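Womari 桌面耳放一体机用后感：给懒得折腾的人写的

最后更新：2022-06-28

先交代一下背景吧，我不算什么发烧友，家里那套音响是搬家之前攒下来的，一对书架箱，一台老功放，后来搬到现在这个小一点的房子，功放就一直在柜子里睡觉。晚上想听点东西，又怕吵到隔壁，慢慢就变成耳机党了。之前一直用电脑直插，底噪大得要命，夜里音乐一停就能听见滋滋的声音，鼠标一动它还跟着变调，真的受不了！

所以才有了这台 Womari。入手价 1228，比我原来的预算多了一点点（原来想的是一千以内，你们懂的，看着看着就超了）。用到现在已经满 54 天，新鲜劲儿过了，可以说点实在的。

先说外观和手感。机身比我想象中小，竖着放横着放都行，我是横着塞在显示器底下的。音量旋钮是我最喜欢的地方，阻尼偏重，转起来很顺，不会轻轻一碰就窜上去。前面两个耳机口，一大一小，大口给我那副 Clirneo 头戴用，小口留给耳塞。后面有 USB、光纤，还有一组 RCA 输出，可以接有源箱，或者像我一样接回老功放。电源是外置的，线偏短，我插座离得远，最后还是拉了个排插过来，这个有点烦。

声音嘛，我尽量不用那些玄乎的词。最直接的感受就是安静，插上耳塞把音量拧到平时的位置，不放音乐，什么都听不到。光这一点我就觉得钱没白花。然后是低频，比电脑直插扎实很多，贝斯的线条能跟得住，以前糊成一团的地方现在能听出来是怎么走的。人声位置稍微靠前，听老歌特别舒服，听大编制的交响就会觉得场子不够宽，后排的铜管挤在一块儿。这个价位我也不苛求啦。

高频是有争议的地方。刚开机那几天我觉得有点亮，听女声齿音会刺，差点就想退了。后来换了一副旧的绒布耳罩，又把播放软件里的均衡器关掉（之前为了补偿直插的声音，我把高频拉高了，自己忘了……），一下子就正常了。所以大家换了新设备，先检查一下软件设置，别像我一样冤枉人家。

推力方面，我手上最难推的就是 Clirneo，低增益档拧到一半多就够响了，高增益基本用不上。耳塞的话一定一定要切到低增益！我有一次忘了切，一按播放差点把自己送走。增益开关在背面，要伸手去摸，这个设计我真的想吐槽，明明前面板还有那么大一块空地方，放个拨杆会怎么样呢？

再说说跟 Clilemero 那台的对比。朋友借我听过一阵子，价钱比 Womari 贵 170，两台放一起来回换着听，最明显的差别是场面。Clilemero 的声音铺得更开，乐器之间有空气，听现场录音很过瘾。可是它有个毛病，温度高，夏天放在桌上像个小暖炉，而且旋钮是电子的，一格一格跳，小音量的时候不是偏大就是偏小，深夜听特别难受。我大部分时间都是夜里听，所以还是选了 Womari。如果你白天听得多，又爱听现场，加这点钱我觉得值得。

接老功放这件事也讲几句，估计有人关心。用 RCA 出去，线是 Whitlock 的普通款，没买贵的，我实在听不出贵线的好。Womari 的输出可以选固定电平或者跟着旋钮走，长按输入键两秒切换，说明书里写得很小，我翻了好几遍才找到。选固定电平，音量交给功放去管，声音比跟着旋钮走要松一点。书架箱重新响起来的那天我一口气听了一下午，好久没有这样坐着好好听歌了！
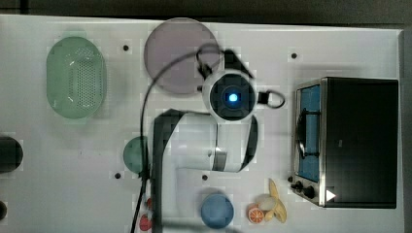 不过接功放有个小问题，耳机插着的时候 RCA 不会自动断开，两边一起响。我好几次戴着耳机听得正入神，家里人过来拍我，说客厅里也在放。要手动按一下输入键旁边的小按钮才会切掉。习惯了也还好，就是总忘。

驱动方面，我的笔记本插上就认，不用装东西。台式机那边要去官网下驱动，装完重启，采样率才选得上去。手机也试过，拿转接头连着能响，但是比较费电，听不了多久就得去充，我就没再这么用了。光纤接的是电视，看电影对白清楚很多，声画也对得上。只是电视那头要把输出格式改成 PCM，不改就没声音，我一开始还以为是机器坏了，急得差点去找客服。

说到客服，我倒是真的找过一次，问固件升级的事。回复挺快，态度也好，就是发过来的升级教程跟我这个版本对不上，菜单名字都不一样。来回问了几句才搞清楚，新版要等到 8 月。升级内容据说是把待机时间改成可以自己设，现在是没信号一会儿就自动休眠，再放歌的时候开头会被吃掉一点点，听专辑还好，听播客常常漏掉第一个字。我等着看它改不改。

做工上再挑一个刺：四个脚垫里有一个粘得不牢，第二个礼拜就歪了，我自己拿双面胶补了一下。机壳是容易留指纹的那种，擦干净没一会儿又花了，强迫症慎入。指示灯亮度倒是合适，夜里关了灯也不晃眼，这点比我以前那个小解码强太多，那个灯我是贴了黑胶布才敢用的哈哈。

什么人适合买呢，我觉得是跟我差不多的，桌面地方不大，以耳机为主，偶尔想让老音箱也出出声，又不想研究一堆线和盒子。要是你已经有一台像样的解码，只缺推力，那就别买一体的了，单买个耳放更划算。还有手里全是耳塞的朋友也可以再想想，这台的推力对你来说多半是浪费，便宜一半的小尾巴就能听得很开心。

我打 4 分吧，满分 5 分，扣的那一分一半给背面的增益开关，一半给那根短得要命的电源线。固件出来以后我会回来补一段，有想问的在下面留言，看到就回～

评论 (2)　分享

联系我们 | 版权所有，转载请注明出处 | 返回顶部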